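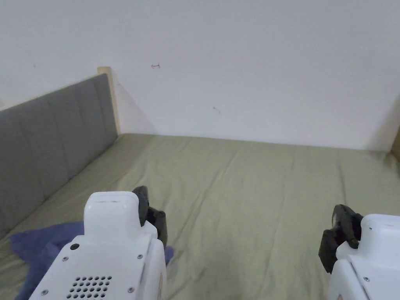
Two grippers, one blue cloth and a green sheet

Tags: Home robots, Laundry, Chores

Last updated: Wednesday, May 11, 2022

Can a machine fold laundry at home yet?

Posted by Ukonach

I've been reading everything I can find on home robots since April and I'm hooked! My vacuum robot does the floors, the dishwasher does the dishes, and then there's the pile of clothes on the bed, which is still all me. Is there anything that can pick up a crumpled shirt and fold it, in a normal bedroom? Or make the bed, even badly? I don't mind slow. I'd set aside $1,000 if something worked.

Avram

Not for $1,000, but it's a great time to be watching this! Cloth is hard. A mug has one shape, and a shirt dropped on a bed has a new one every time, so the machine has to find an edge or a corner before it can do anything useful. Two hands help a lot - one holds, the other smooths or pulls the far corner across.

I keep a log of my own tries with a pair of small arms in the garage, folding dish towels on a workbench. I'm at 2,671 attempts now, and a decent fold takes 14 minutes on a bad day (my kid does it in seconds). Shirts I've mostly given up on for now. Towels, though, are really coming along, and the first time one came out square I yelled loud enough to bring the neighbors over.

Making a bed is a different animal. The sheet is bigger than the reach of most arms, and you have to get around the headboard and into the corner by the wall. I'd guess folding gets there first. If you want to tinker, start with washcloths and plain colors that stand out from whatever is under them.

Zurano

no. buy a folding board and do it in front of the tv

Udisum

Agree with Avram on towels. I spent $700 on a used arm and it can drop socks in a bin, one at a time, if I lay them out first - so I'm still doing half the chore, but I love watching it go. Does yours lose the corner when the towel is bunched up? Mine does, every time.

Contact us | Copyright 2022 | Back to top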